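3. Workshop Build and Shelf Task

3.1 Setting

The second build was carried out in the shared workshop in Lendau, where members pay by the month and the benches are used by several groups. We call the build Narkel. All earlier tests were made at home with a single arm fixed to a kitchen shelf, and the move to the workshop was necessary mainly for the space. The parts which are not bought were printed or cut on the machines of the workshop. Our whole budget for the new parts was 700 euros, and 400 of this went into motors and cables for the second arm.

The task is the same as in Section 2, but with real goods in place of the wooden blocks. Bottles of orange drink, cola and green soda stand in the lower part of a black wire rack, and chip bags lie or lean in the upper part. A bottle is stiff and keeps its shape, so the main difficulty is to approach it between its neighbors. A bag is soft, and the point where the fingers close decides how it will hang after the lift. We wanted both difficulties in one small area, because a person at home also keeps such things together.

The control program, Dretero, receives one view from the wrist and one from the head. The wrist view is used for the last part of the approach, and the head view is used to select the item and the arm. Figure 3 gives both kinds of view. 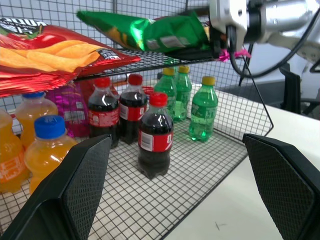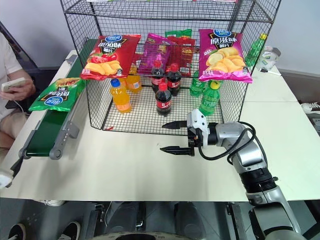
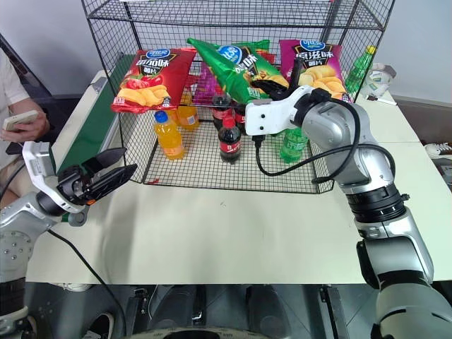 Zoëga Group for Home-Built Machines, Lendau Shared Workshop

Figure 3. Work at the wire rack with drinks and chip bags. First: wrist view, with a cola bottle in the gap between the two fingers. Second: head view, with the open fingers in front of the lower compartment. Third: head view, with both arms; the fingers of the right arm reach into the rack beside the green chip bag.

3.2 Fingers and Cables

The fingers are long and flat. The inner surface has a fine diamond texture, which we selected after smooth pads let the bottles turn during the lift. In the wrist view the left finger hides a part of the shelf, and this loss must be accepted by the program. We tried to move the camera higher, but then the tips were not visible at the moment of closing.

The cable is a weak point of the build. It makes a loop outside the wrist, and in the third view of Figure 3 this loop passes in front of the rack. When the cable covers a label, Dretero can fail to select the bottle behind it. A guide inside the forearm would be better, but it would require to print the forearm again.

3.3 Procedure

Each session had 30 attempts, and the goods were put in a new order after each session. We made 13 sessions in November. An attempt was stopped by hand if the rack moved on the table. The results are reported for bottles and bags separately in Section 4.

12 shares | 3 comments

Related items
- Narkel: notes on the first arm
- Printing textured finger pads at low cost
- Dretero: selecting an arm from the head view

Contact: Zoëga Group, Lendau Shared Workshop | © 2020 | Back to top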